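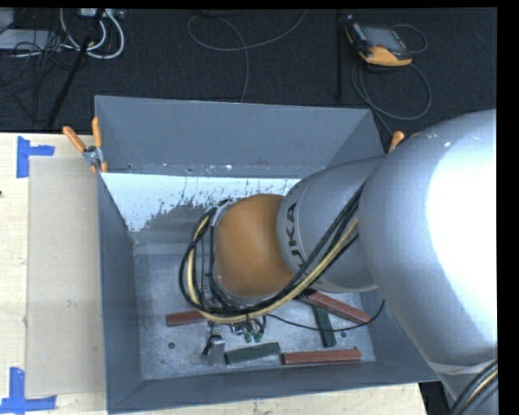

Begoña Cuesta wrote back to the program email to say that a bin is a box that has given up, and that she would come to this session only if it ended before lunch. It ends before lunch. Hello, Begoña.

Open bins, and what we do to them
Notes for the Stillwood storage day, 26th November
Yavuz Öztürkmen

Opening

Leave the slide up while people find chairs. Say nothing about it yet.

Thank the organizers. Mention that the coffee is in the back and that the lids for the cups are in an open bin, under the napkins, under the other lids. Wait for the laugh. If there isn't one, go on as planned.

Say who I am: I have looked after parts, tools, toys, offcuts and one very large delivery of curtain rings. Most of it has lived in open-top bins at some stage. I have strong feelings on the subject and my family has asked me to have them elsewhere.

What I mean by a bin

Open at the top, walls, a bottom, no dividers. Things go in from above and, in theory, come out the same way.

The one on the slide is metal, gray, sloping sides, sitting on a pale wood tabletop. I like it. Look at the bottom: scratches, worn patches. There are chips and scuffs along the low edge of the far wall too. I would call that an honest bin. Mine at home has a scented liner, and I was not consulted.

Ask for hands: who has a bin whose bottom they have seen this year? Do not comment on the result.

The drop

First real point. People treat an open bin as a place you can throw things. It more or less is. The trouble is that the throw takes a second and getting the thing back takes a good part of the morning.

Tell the Trutix story. Short version. When I started at the Trutix stockroom we had one big bin for small parts, labeled SMALL PARTS. I emptied it out on a bedsheet one evening in April and sorted it. There were 124 things in it that had a proper place elsewhere in the same building. Some of those places were within arm's reach of the bin. I counted twice, out of spite.

(If they laugh, add: one of the things was the label maker.)

The supervisor was impressed and bought a second bin. By the next sort the total had gone up to 128.

Slopes and corners

Sloping walls are kinder than straight ones. Your knuckles don't scrape on the way in and whatever is near the side tends to slide back toward the middle. You pay for it in floor area, the bottom being smaller than the top promises. Everyone buys bins by the top measurement and then is personally hurt by the bottom one.

Corners are where things go to retire. Flat items stand up against a wall and hide behind each other. Round ones roll there. If you lose something in an open bin, start at the walls and work in. I know you won't. You'll stir the middle, same as I do.

The block at the right of the slide, the green one, is standing on end. Blocks do that. You tip in a load of blocks and most of them lie down like sensible people, and then there's always one upright, waiting. My view is you leave it. It is the easiest one in the bin to pick up and it shouldn't be punished for that.

Color

Related. A bright thing against a dull metal bottom finds itself. A gray thing in a gray bin is a research project. If you get to pick the bin, pick a color your stuff isn't. If you get to pick the stuff, you have a better job than mine.

We tried yellow paper on the bottom of a steel bin once. Lovely for a week. Then the paper tore, and small screws went under it and set up a community.

Metal or plastic

Keep this brief, people have opinions and will want to share them.

Metal takes scratches and doesn't care. It is loud. A metal bin at the wrong end of a quiet office will make you an enemy by ten o'clock. Plastic is quieter and lighter and cracks at the handle on the day you finally trust it.

If you put metal on a wood table, put something under it or accept the table is going to collect marks as well. I have gone both ways. I had a cork mat from Loko that I was very proud of – it was borrowed, and it is now someone else's very marked cork mat.

Depth

Okay. The one rule I will defend in the parking lot.

Don't fill a working bin past the point where you can see some bottom. As long as a bit of bottom is showing, people look in, see things, and take one. Once the bottom is gone they reach in without looking and then they're digging, and digging is how the piece you want ends up lower than where it began.

At D'Amico we drew a line on the inside with a paint pen. Fill to here. It was obeyed for three weeks, after which a second line appeared above the first one in different handwriting. I never found out whose. I have a suspicion and he is in the second row.

Pause.

What doesn't belong in one

Read these at normal speed, don't perform them.

Anything with a cord. It will find everything else with a cord.
Paper, unless you are finished with it.
Glass. Someone will ask about glass. No.
Sets of anything, if you want them to go on being sets.
The thing you put in there "for now."

Blocks are fine. Blocks are what an open bin wants. Solid, dry, no loose ends, you can pour them in and nothing gets worse. If your whole stock is blocks you can leave now with my envy and a muffin.

Emptying

Everyone has a system for filling. Ask what the system is for emptying and they look at the ceiling.

Mine, for what it's worth. Old sheet on the floor. Tip the bin over low, so nothing bounces under the radiator. Turn it upright and wipe the inside before you look at the pile, or you'll get absorbed by the pile and the bin will go back dirty. Then sort from the outside of the heap inward. Things you can't identify go in a jar. The jar gets a date. I have a shelf of jars and one of them is old enough to vote.

Give yourself 60 minutes and stop when it's up, even if there's a heap left. Put the heap back in. It's a smaller heap than it was. I used to insist on finishing and the result was that I emptied the bin once every couple of years, in a temper.

Spot for the demo

Bring out the small tub. Tip it onto the sheet. Ask someone in front to find the brass hook while I keep talking. Don't help. Don't look at them too much either, last time the poor woman panicked and held up a coin.

If they find it quickly: good, it was near the wall, say so.
If they don't: it is near the wall. Say so.

Questions I expect

Lids? A lid turns a bin into a table. You'll have a plant on it by the weekend.

Labels? Yes, on the side, big. And write what is in it, please. MISC is a confession.

Stacking? With sloped sides they nest when they're empty, if you bought them all alike. You did not buy them all alike.

How many bins should a person have? I say 3 for a bench and then I change the subject. At home the answer is however many fit under the stairs without a conversation.

Dividers? Then it's a drawer unit. There's a drawer person on after lunch and I would like to stay on good terms.

If there's time

Read out the April list from Trutix, the first page only. Skip the item near the end, his sister is here.

Remember to get the brass hook back.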